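## Venano community halls: progress to end of October

The grant covers the refurnishing of two halls, Veloso and Plarport, and the repair of stock already held there. Spending to date stands at 3440 against the first instalment. The Wokamex invoice for folding benches has been received but not yet paid, and is left out of that figure.

Veloso is finished apart from the store cupboard, where the shelving was delivered in the wrong depth. The supplier has agreed to exchange it. Hall bookings continued during the work, with one evening class moved to the side room.
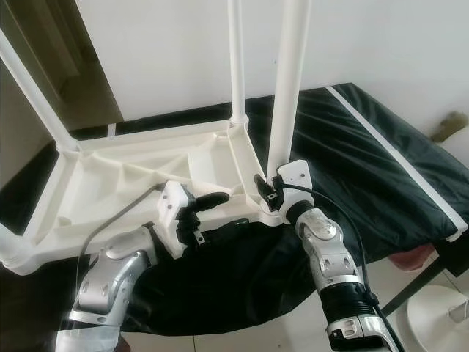
At Plarport the floor took longer than planned. The old adhesive had to be scraped by hand near the radiators, and the levelling compound needed a second coat. Furniture will go in once the floor has been signed off.

Existing plastic furniture is being checked for cracks at the leg sockets before it is kept. Items that fail go for recycling through the district depot, which charges by weight. An allowance of 600 remains for replacements.

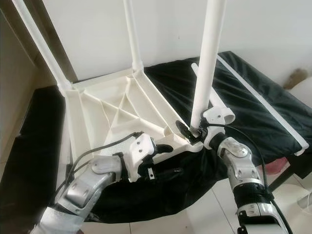
**Yesenia Taipe**
Project Officer, Venano

### Next period

- Plarport: skirting, door bars, delivery of around 30 chairs
- Veloso: exchange of shelving, final inventory
- Second claim, with receipts, once the Wokamex invoice is settled

No change to the agreed budget headings is requested.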